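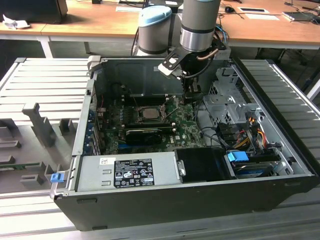 Okitard cell, software pre-run checklist with comments
Task: desktop teardown, processor socket stage
Inspection date: 1 Jul 2021
Planner build: 418

1. Controller and planner versions match the release sheet.
OK. The vision node was one build behind at the first check. Updated and restarted before continuing.

2. Joint and speed limits loaded from the cell file, not from defaults.
OK. Speed override set to 6 percent for any move below the rim of the case.

3. Hand-eye calibration loaded and in date.
OK with comment. The file is from January. It still passes the touch-off test, but it should be redone before the next case model goes in.

4. Case pose found and accepted.
OK. Accepted on try 2. The first fit locked onto the drive cage, where the perforated metal gives the matcher a lot of similar edges — raise the weight on the board outline and lower it on the cage.

5. Socket state reported correctly.
Open item. The Ceritura classifier has one label for "lever up" and does not separate a socket with a processor in it from an empty one. The planner needs both. Until the label is split, the operator confirms the state on screen before each descent.
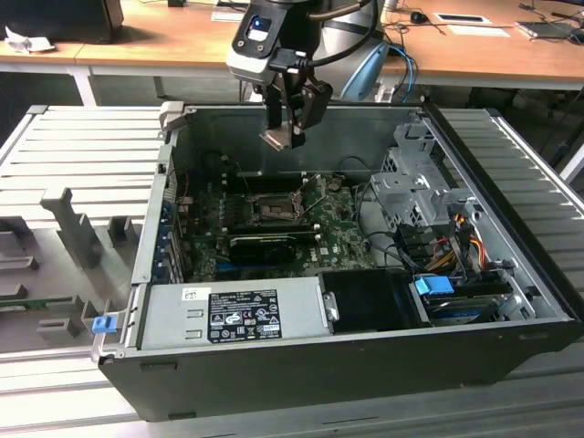
Item 5: retention lever raised, socket empty, gripper over the top of the case.

6. Collision model includes everything inside the case.
Failed, then corrected. The graphics card and drive cage were in the model, but the power cables under the cage were not. Added as a keep-out box. Cables need to stay in the model even when the path does not go near them.

7. Approach path replayed in simulation with the current pose.
OK. Run 114 in the Cilla log. No contact reported, and no wrist flip on the way down.

8. Stop and resume tested from software.
OK. Resume asks for a new pose before moving, as it should. The message on the panel still says "continue" — change it to "re-scan and continue".

9. Logs and camera streams share one clock.
OK. Le Goff recorder checked against the controller at start and at end.

Result: cleared for supervised runs only. Items 3 and 5 stay open. Repeat items 4 through 7 after any change to the matcher or the case file.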